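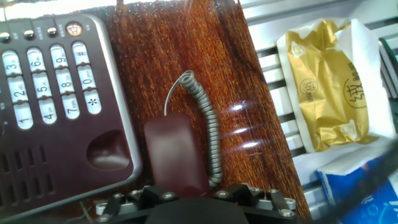 I have kept house papers for a long while now, and I've come to think the cheap accordion folder is a better buy than the little home safe.
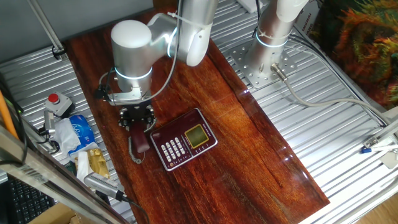 My old Hondel safe cost a good deal, and in October it took me 11 tries to open - all for one car title! The folder opens when I open it, bless it.

Two habits I'd urge on anyone:

1. Label the tabs in pencil.
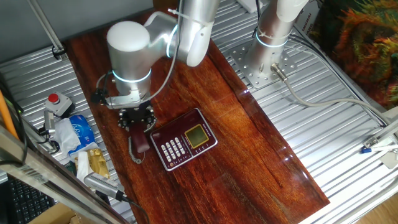
2. Put deeds at the front.

Kamran Mazandarani, my neighbor in Bullbridge, swears by his safe, and we've argued it over many a coffee. 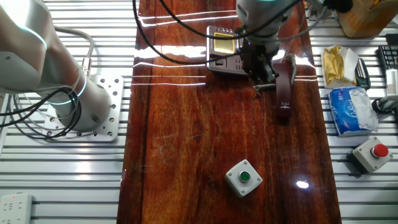
I still say buy the folder, and spend what's left on good copies.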